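Help us write the house rules for desk robots

Cuvetti is putting together a plain-language practice guide for people who share desks and tables with small robot arms, and we're looking for 28 people to help us test it. If you've ever stood next to a moving arm and wondered who was supposed to go first, we'd love to have you!

The draft guide is called Drato. It covers the everyday stuff: where to put your drink, how fast an arm may move near a person, how to say stop so that everyone hears it, and what gets written down after a bump or a drop. We've collected 354 comments on the first draft so far, and the chapter on personal items got by far the most (people care a lot about their coffee mugs, and so do we).
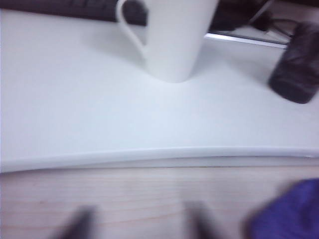 Facing a white mug on a desk, gripper open. Chapter 4 deals with other people's things on a shared table.

You'd come in for two sessions at our Alhassan Street workshop. In the first you work at a desk beside an arm, following the draft rules, and tell us wherever they're confusing, too strict or just plain annoying. In the second you sit down with four or five others and rewrite the worst pages. Bring a pen, we print everything!

Who can join: anyone 18 or over who reads English comfortably. Office workers, lab techs, students, retirees, all welcome. Robot experience is fine but you don't need any. Every session starts with a safety briefing, and you can leave at any point and still be paid for that day.

Pay is $28 an hour, plus bus fare. Everyone who takes part is credited in the guide unless they'd prefer not to be.

To sign up, write to Maricica Bucur at Cuvetti by 9 June 2018 with a line or two about the work you do and any access needs. The finished guide comes out in December.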